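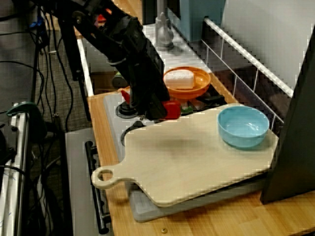 Dennis Haworth says the board is too big for the stove, and that a kid is going to park it across the burners and leave it there, and then where does the pan go? He said it twice, once over the phone and once in a note that came taped to the box of knobs.

March 28, 2026
Play kitchen, the Cusi, bench notes

OK so Dennis has a point and I'm writing it down before I talk myself out of it. The board is a full-size board. I bought it for my own house and it ended up on the Cusi when I wanted something to put a bowl on, and I liked it so much (that big rounded handle with the hole in it!) that I stopped seeing how much stove it eats. Lay it across the front and it sits right on top of the front burner ring, and it tips a bit toward the corner too, with nothing level underneath it. A bowl stays put. A round pea would be gone in a second.

My feeling is still that kids like a real thing. Hortensia Villca agrees with me on this and Dennis doesn't, and that's been the whole argument since October. The Stornemley kids have plenty of tiny plastic boards in their bin already and they use them as phones. Give them a board with some weight to it and they chop.

Things to try with the board:

Cut it down. I'd lose the handle end or the straight end and I hate both options. The handle is the good part, so it would have to be the straight end, and then re-round the corners and sand.

Leave it big and give it a home. A peg on the side of the unit, through the hole in the handle. Hortensia's idea. Cheap, quick, and it gets the stove back. Need to check that it doesn't swing into the oven door handle.

Make a new one, same outline, scaled to the Cusi. I have an offcut from the Willden shelves that might do. Tracing first, saw later, please.

I'm leaning toward the peg, with the traced one as a second board if there's time. Dennis gets a stove, I get my board. He'll say I'm dodging.

About the finish: it's bare wood right now, and I want to keep it pale. The last time I oiled a board for a play kitchen it went the color of a football and everybody at the center asked if it was dirty. Maybe a very thin coat of the clear stuff from the Gondville place, the one that doesn't yellow. Test on the back, by the edge, then leave it alone for a full day. I always poke it too early.

Countertop. The warm color is nice, I'm happy with it, no changes. The brass-colored screw near the front is the one thing I keep looking at. I ran a fingertip over it and then an old sock, and the sock didn't catch, so it's flush enough. But it's a shiny thing at exactly the height where small fingers go, and I know at least one child who will spend a whole morning on it with a spoon. Dennis wants a wood plug over it. I said a plug is another small part that can come out and he went quiet, which with Dennis means he's drawing something. Waiting for the drawing.

Burners. The black grate still looks the part. The dark metal pieces make a good clank when you set a pan on them, and Hortensia wants to keep the clank. I do too, but I don't have to sit in that room all day. Ask the Stornemley people before we decide. Felt dots underneath would soften it, and they're easy to peel off again if everybody misses the noise.

I also want to try the rings with the board out of the way. I had a pan on the left side this week and it slid every time I bumped the counter with my hip. A kid's hip is a lot lower, granted. Still, try it with the flat pan and the dented one, and shove the unit from the side while somebody holds the back.

Food and bowls. I went through the bin with Hortensia and we made piles on the floor (keep, wash, goodbye). The orange bowl and the light blue one both stay. They're the right size for a kid to carry with two hands and they don't crack when dropped, and we dropped them plenty. The orange one looks great sitting on the stove, like something's cooking, so I suppose it's a pot now. Fine by me.

The white block is still up for debate! I've been calling it tofu. Hortensia says bread. Dennis, on the phone, from my description only, said sponge, and he may be right, and it doesn't matter one bit. I'd like to keep a few things in the set that could be anything. Last fall there was a gray felt circle in the old bin and over one week it was a pancake, a hat for a bear, and a drain. Best toy in there. Note for the label sheet: leave the white block off it. If we print "tofu" it's tofu forever.

The red one and the green one are good strong colors, easy to spot on the light gray. Some of the older veggie pieces have gone pinkish and those went in the goodbye pile. Hortensia took a couple back out when she thought I wasn't looking. Fine.

Numbers, so I stop hunting for the scrap of paper: the new pegs are 3 inches long, set at a slight upward tilt. Two per unit, one for the board and one for a towel. Eight in total for the first batch, and 16 screws if I do them the way Dennis likes, with a backing plate. I have around half that in the drawer. Order more, same length, and write the size on the lid this time.

Oven door. The gray front and the black handle both need a wipe and then I'm leaving them. I've been opening and shutting the door every time I walk past, a terrible habit, but it's a decent test too. There's a small squeak at the bottom of the swing. It comes and goes. I put a dab of wax on the hinge pin and the squeak moved to the other side, so either I fixed one and woke up the other or I can't hear straight anymore. Hortensia to listen.

Pinch check on the door gap: my little finger doesn't fit, but my little finger isn't a four-year-old's. Use the dowel set. Dennis has the dowel set. Dennis always has the dowel set.

Still to do before anything goes to Stornemley:

trace the board on brown paper, handle included
peg mock-up, tape only, no holes yet
clear coat test on the back of the board
felt dots under the grate, try with and without
wash both bowls and whatever's in the wash pile
get the dowels back
call about the clank

Later, same day. Hortensia came by and held the board up against the side while I squinted at it from the door. Hanging straight down it clears the oven handle with room to spare, so the peg can go toward the back and the towel in front. She also pointed out that a hanging board is a board somebody will want to ring like a gong. Added a felt dot for that too.

Dennis's drawing came in while I was sweeping up. It's a plug, glued, with a grain arrow and everything, and in the corner he's drawn the board at what he calls a sensible size. It looks like a ping-pong paddle. I've pinned it over the bench and I'll trace mine tomorrow.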